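An evening at the Troltia open workshop

I had been meaning to go to one of the Troltia open evenings for ages, and in December I finally did it, on a Friday, straight from work and without dinner (mistake number one). Troltia is a shared workshop, the kind where you pay by the month and get a shelf, a key code and access to tools you couldn't fit in an apartment. A few times a year they open up and let people like me wander around asking questions.

I found the street door on the second try. The sign is about as big as a postcard and the bell doesn't work, so you're supposed to text. Anyway! Krisztina Fodor came down to let me in, and she ended up being my guide for most of the evening. She's building a pair of hand-held grippers at home and at the workshop, half and half, and that was the main thing I'd come to see.

First, though, the tour. The woodshop is small and smells wonderful. There's a bandsaw with a handwritten sheet of rules taped to it, and rule 4 has been crossed out and rewritten so many times I couldn't read it. Then the printer room, which is warm and hums, and which I'd have happily stayed in all night given how cold I was. They had three printers going, two of them on parts for a camera slider and one on what its owner told me was a replacement foot for his mother's sewing machine table. I love that. Nobody was showing off, they were just getting on with things.

On to the grippers. If you haven't run into these, the idea is that you hold one in each hand and do an ordinary chore with them, picking up a cup, folding a towel, and the recording of that gets used later to teach a robot arm to do the same. So the person does the moving and the arm learns from it. Krisztina calls her project Drulanent, which she says means nothing at all — she needed a folder name at one in the morning and that's what her fingers typed.

She's on version 7. The earlier ones live in a shoebox and she let me dig through it, which was probably my favorite ten minutes of the visit. Version 1 is basically salad tongs. Version 3 has a trigger so stiff that I couldn't close it with one hand. Version 5 looked great to me, but she said the fingers were too rigid and would shoot small things across the room like a watermelon seed. The curved fingers came after that, with pads on the inside for grip, and she's stuck with that shape since. She told me the pad material took longer to get right than everything else put together. Foam tape peeled off. Silicone sheet was nice but wouldn't take any glue she owned. What she uses now comes in sheets from a supplier called Ultasel, and she cuts it by hand with a scalpel and a template.

Then there are the marker cubes, one at the base of each gripper. The black squares on them let the software work out where your hand is and which way it's pointing. I'd assumed you just print a pattern and stick it on, and I said so, and got a very patient look. The faces have to be flat and the corners have to be sharp, and if the print is even slightly glossy, a ceiling light bouncing off it can wipe out a whole face. She reprinted hers on matte paper and things got better overnight.

I asked what it had all cost and she keeps a spreadsheet, of course she does. The parts for the current pair came to 161 dollars, not counting the shoebox. She's recorded 1,085 tries with them so far, most of them pick-up-and-put-down jobs with small things, and she reckons 40 of those are so bad they're only good for a laugh.
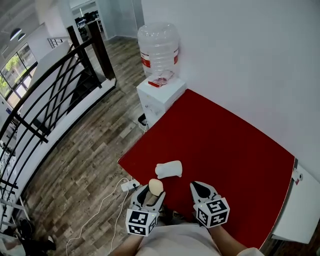 I got a turn myself, naturally, and I was terrible. Your brain insists that your fingertips are at the end of your hand, and they're really several inches farther out, so you keep stopping short or plowing straight into the thing you want. Squeezing is harder than it looks too. You can't feel how hard you're pressing, you only see it. After a few minutes my wrists ached and I had new respect for anyone who does this a thousand times over. Krisztina said her limit is half an hour and then her tries get sloppy, so she stops and goes back to fixing the trigger spring, which is still a bit of a sore subject.

One of the members has written a little program for sorting the recordings, named Org (he wanted something short to type). You go through your clips and press one key for keep and another for toss, and it also flags the stretches where a marker drops out. I watched over his shoulder for a while and it's weirdly soothing. He's happy to share it with anybody who asks, but warned me the instructions are "mostly in my head."

Some practical bits if you want to go. Wear warm socks, bring cash for the coffee jar, and text before you arrive instead of leaning on the bell like I did. Parking is hopeless after six. Members are glad to talk, but if somebody has headphones on, leave them be until they come up for air. And eat first!

I left with a spare version 5 finger in my coat pocket as a souvenir, plus the address of the pad supplier, and I've already cleared half the kitchen table. Krisztina has promised me her files once the spring is sorted out, so I'm starting with the salad tongs.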